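The Year I Let the Tomatoes Win

I moved to Hollbridge for the porch. The yard came with it, and for two summers I mowed it and felt guilty. Then last spring I went to the seed swap at the Wustach Grange (free coffee, very good lemon bars) and came home with 9 packets of tomato seeds. I have a small yard. I have no self-control!

If you've never started tomatoes from seed, the trouble is that they all come up. I'd figured on losing half. By the middle of spring I had seedlings on the dryer, seedlings in the bathtub, and one long row on the windowsill over my desk, leaning toward the light like people waiting for a bus. My favorite was a lumpy pink one called Faronero, which the woman at the swap told me was "for patient people." I took two packets of it anyway.

I gave away what I could and planted the rest much too close together. Everybody says to leave two feet between plants, and everybody is right. It was a jungle by the Fourth of July, and I was picking in long sleeves because the leaves make my arms itch.

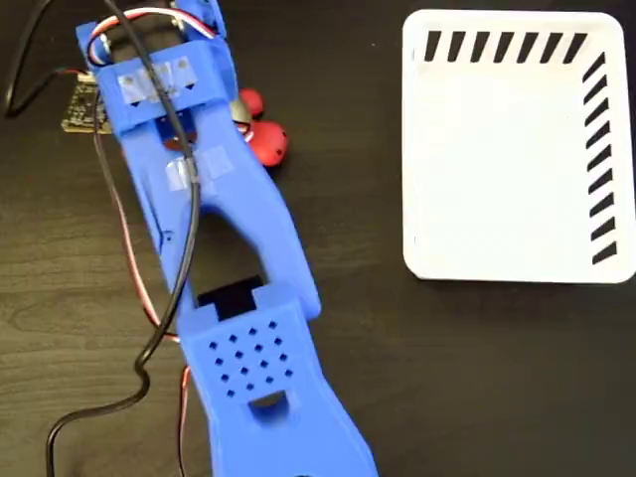
By Fawzy

Then came August. I started writing down the harvest on the back of an envelope, mostly to have something to brag about, and I quit at 311 because the envelope was full and so was the freezer. I made sauce. I made soup. I ate tomato sandwiches standing up at the sink, white bread, too much mayo, and I'd do it again tonight.

The Faronero didn't ripen until the very end, after I'd pretty much written it off. The first one split down one side and looked terrible, and it was the best tomato I've ever had in my life. Sweet, a little smoky, hardly any seeds. I saved what seeds there were on a paper towel and wrote the name on it in marker.

The next swap is in March. I've promised myself four packets, tops, though somebody did mention peppers.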